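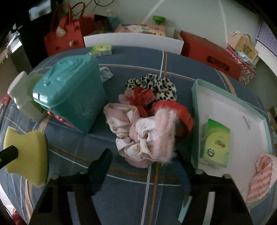 15 January 2018

Third day of the cold, and the second of pretending I would use the time off to finish the parish history. I got as far as the chapter on Vomitthorpe, a village which has been asking visitors not to laugh since before anyone thought to write down the request. The church register starts in 1712 with a burial, and goes on in much the same spirit for 158 pages.

The clerk who kept it had two interests, weather and grudges. October was always "foule." His neighbors at Bresberg were always late with something, usually money or a bell rope. I have grown fond of him. He would have had plenty to say about the 2 o'clock bus from Sulton, which went past my window at ten to three with its lights off.

Soup for lunch. Soup for dinner too, out of loyalty.

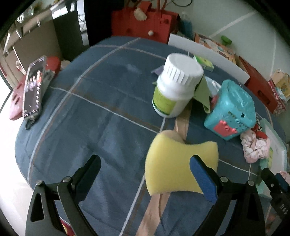 The blue-gray cloth, wrinkles and all.

Ironing has been moved to the list of things I will do when I can breathe through my nose. So has calling Berge about the boiler. They sent a letter saying my service plan has been "refreshed," and as far as I can tell this means it now costs more and covers the pipes but not the part that heats the water. I read it twice and then used the back for notes on tithes.

Wrote four sentences after dark and crossed out three. The one I kept says that Vomitthorpe stands on a slight rise – I'm fairly sure it doesn't, but the map is downstairs and I am not. Bed at nine with the hot water bottle and the clerk, who has just found out about a missing pig.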